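Packing and sorting help wanted, estate clear-outs (part time)

Teler House Clearing

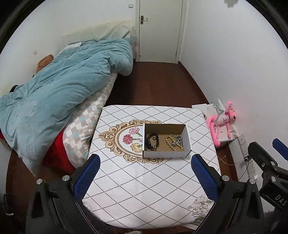
We empty apartments and houses for families who can't do it themselves. Somebody moved, somebody passed, somebody has 37 boxes in a spare room and a new lease starting. We need two more people on the small-items side. Not furniture, the truck crew does furniture. Small items means jewelry, watches, beads, keys, coins, sewing stuff, whatever comes out of the bedroom drawers and off the nightstand.

Start in September, earlier if you can.

What you'd be doing

Set up at a table in whichever room we're working. One open box per drawer, dont mix drawers. Untangle chains before they go in the box, not after. Watches go in with their own bands and chargers if we find them. Bead bracelets laid in loose, no rubber bands around them, they snag. Anything with a name or date on it gets set aside and shown to the family the same day. Then the box gets a slip, a lid and goes to Gönül at the sorting room on Pietrzak Street.

You will also fold bedding, strip beds, wrap some dishes. Slow day you may be asked to sweep.

Hours and pay

Thursday plus one other day, your pick. 8:30 to about 3. Pay is hourly, we go over the rate on the phone, and travel between houses is paid time. First 2 weeks you're paired with Bartosz Stępień, who has done this a long time and will check your boxes.

You should have

- Good close-up eyesight or glasses that work
- Patience with knots
- Okay being in strangers' homes, sometimes with the family standing there
- Able to lift a small box up a flight of stairs
- No experience needed. Retail, alterations, library work all useful

Drivers license nice but not required. We can pick up from the Gudero lot at 8. Cats and dust come up a lot so tell us about allergies.

No phone pictures of clients belongings. Please leave your own rings and bracelets at home on work days, we had one mix-up and it took all afternoon to sort out.

To apply

Call or stop by the office and ask for Tavion Halvorsen. Mornings are best, if he's out leave a mesage with your name, number and which days work. Resume optional, one reference please. 13 people came in last time so we may take a few days to get back to you. We do call everyone.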